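Robotics > Teaching by example > Collecting data

How many fruit-into-bag examples before I train, and should I move the basket?

Asked by Sheldon Tremblay, April 18, 2019
2045 views

I have a two-arm setup and I'm recording examples of one job: the left arm holds a plastic bag open, the right arm takes fruit out of a basket and puts it in the bag. I drive both arms by hand while everything records. So far I have 64 good runs. I trained on those and the right arm reaches for the fruit fine, but it lets go too early and drops it on the rim of the bag.

Do I just need more runs, or am I recording the wrong thing? I always start with the basket in the same spot and the bag fully open. The fruit is plastic. Each run is one piece of fruit, then I stop the recording and reset.

12 comments

Lingyun Lu

More runs will help a little, but look at your starting positions first. If the bag is always open the same way, the model can learn "go to this point and let go" and hardly use the camera. Bags never sit the same way twice. Crumple it, open it halfway, turn it. Move the basket a few inches every five runs or so. I would also change which fruit is on top.

The other thing is how you drive. Go back and watch the last two seconds of your own runs. When I did this with a bag task in March I was opening the gripper while the arm was still moving, and the model copied it and got worse. I threw out those runs and recorded 70 new ones with a full stop over the bag before letting go. Early drops mostly went away. There were still a few with the round pieces.

Keep the failed runs in a separate folder. Don't mix them in.

Share (3)

Hafiz Jugah

just get more data. 64 is nothing

Share

Nuala Lynch

I disagree with Hafiz. We had 1855 runs of a sorting job at Poirier and a big part of it was useless, all recorded with the same layout by the same person.

Check that your wrist camera and your fixed camera line up in time. Ours were off by half a second for weeks and that looks exactly like letting go too early. Tap the gripper on the table at the start of a run and compare the two videos. If they match, do what Lingyun said. I'd also leave a few loose things on the table in some runs so the model learns to ignore them.

My views from a bag run are below, wrist first and then fixed.

Share (1)

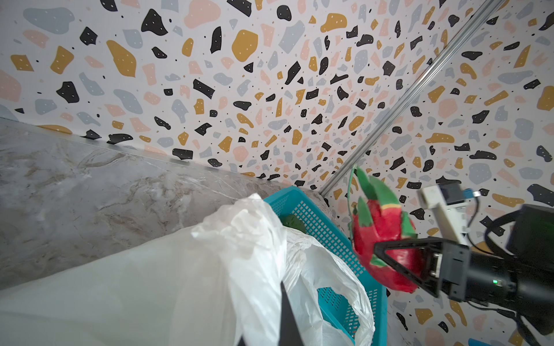
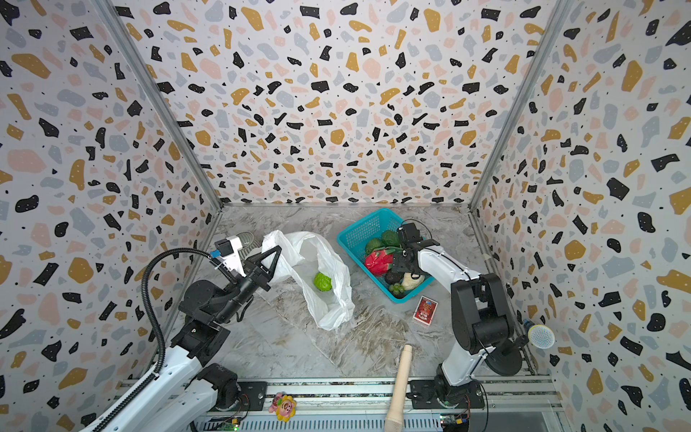 Wrist camera with the dragon fruit in the gripper; fixed camera with both arms, the bag and the basket.

4 comments

Tagged: training runs, two arms, grippers, bags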